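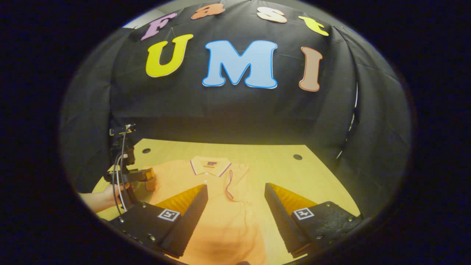
Nele Groen
Facilities support, Nadville

Ticket 807 – letters and backdrop, table two
Opened 29/08/2022 by Florante Policarpio
Status: open

Reported: foam letters on the black cloth keep coming loose at the corners. Wants them fixed before the next shirt folding session.

Checked all seven, "Fast" on top and "UMI" under it. Pressed each one along the edges. The big M had the least glue, so I redid that one first. Left the curve as it is – Florante likes it.

Second item, same ticket: orange polo slides when the hem is pulled. Laid it flat, collar at the back and open, hem toward the front edge. Took the cord off the chest before trying a fold. One sleeve in, then the other, then hem up to the collar. Slid on the second sleeve. Wiped the tabletop with a dry cloth and tried again, a bit better.

Fenna Van Dijk asked about the two small holes at the back of the table. Please don't fill them.

To do: order more glue from Kurup, steam the creases on the right side of the cloth. Marijke Meijer has the steamer until 15:00.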